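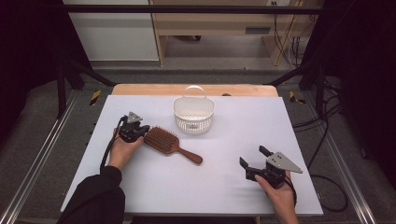 Hairbrush, meet basket: tidy-up shop opens on the old Judik floor

The most popular item in the new Vimov store is a small white plastic basket with holes in its sides and a handle over the top. It holds a hairbrush. It would hold other things too, but the hairbrush is what people seem to come in about.

Vimov, which until this spring sold storage goods only by mail, opened its first walk-in store last month in the former Judik carpet showroom. Judik's gray carpet is still down in the offices at the back. The big front windows are still there too, along with the faint outline of the word CLEARANCE, which was up for so many years that the sun has more or less printed it on the glass.

The idea of the store is simple enough to fit on a postcard, and the company did mail one. You bring in a bag of whatever lives on your bathroom counter, you try it in different baskets, and you leave with the one that fits. There is no appointment and no charge for trying. There is a bell on the counter, and a sign asking you not to ring it twice.

Rosalinda Cruzado runs the place and wrote the postcard. She spent nine years in the bathroom department at Karabulut, the housewares store on the bypass, and came away with firm opinions on toothbrush mugs (against) and on hooks (in favor, within reason).

"People come in thinking they need a cabinet," Cruzado said. "Then they empty the bag and it's a brush, two combs and a tube of something that expired under another president. They need a basket. I sell them a basket. They look a little let down, to be fair."

The hairbrush, she said, is the item that defeats most households. A flat paddle brush with a wooden handle is too long for the drawer insert and too wide for the mug. It ends up lying across the corner of the counter, where it collects toothpaste. A basket with a handle gives it a place to go, and the handle means the whole business can be picked up when somebody wants to wipe underneath, an event Cruzado describes as "seasonal."

The Vimov method, if it needs a name, calls for putting the brush in head down with the handle sticking out. A rival school holds that the bristles should face up so they can air. Cruzado has heard this argument in the store several times since opening, on two occasions from people married to each other. She stocks a taller basket for the bristles-up crowd and says she doesn't judge, in a tone that leaves some room.

Vimov ordered 1000 of the small white baskets for the opening. As of this week 306 had gone out the door, which the company calls a strong start and which Cruzado calls "a lot of hairbrushes for one zip code." The rest are in the back, nested in stacks that reach the light switch. The taller version has sold 96. Drawer dividers, which the company's mail-order catalog has always put on the cover, have done so poorly that she asked us to leave the number out.

Not everyone on the block is sold. The manager at Zetska, the salon two doors down, said she keeps her brushes in a drawer and always has, and that she had never once considered the matter a problem until a postcard arrived telling her it was. She has since bought a basket. It has lemons in it.

Parking remains the main complaint. The lot behind the building was striped for carpet trucks and has room for four of those or, by the current arrangement, seven cars and a standoff. The city has been asked to repaint it. The city has said it is aware of the lot.

A tidying evening is planned for December, when Cruzado will take on the bathroom counters of anyone willing to bring theirs in a box. Photos of the counter beforehand are welcome but not required. Space is limited by the number of chairs, most of which came with the building and two of which are good. There will be cider.

Cruzado is also collecting spare baskets for the shelter on the hill, which has asked for small ones that can be carried down a hallway to a shared bathroom. The goal is 300 by the end of the year, each with a new comb and brush inside. Around a third are spoken for. Donated brushes should be new and still in the package. This was not on the first version of the flyer and is now on the flyer in capital letters.

Asked what she uses at home, Cruzado took some time to answer. Her brush, she said, lives on top of the refrigerator. It has been there since the move, it is easy to find, and she has no plans to discuss it further.

The store is open from 10 a.m. to 6 p.m., with a break around lunch that depends on whether the deli has soup. Returns are accepted with a receipt. Baskets that have held lemons will be looked at one at a time.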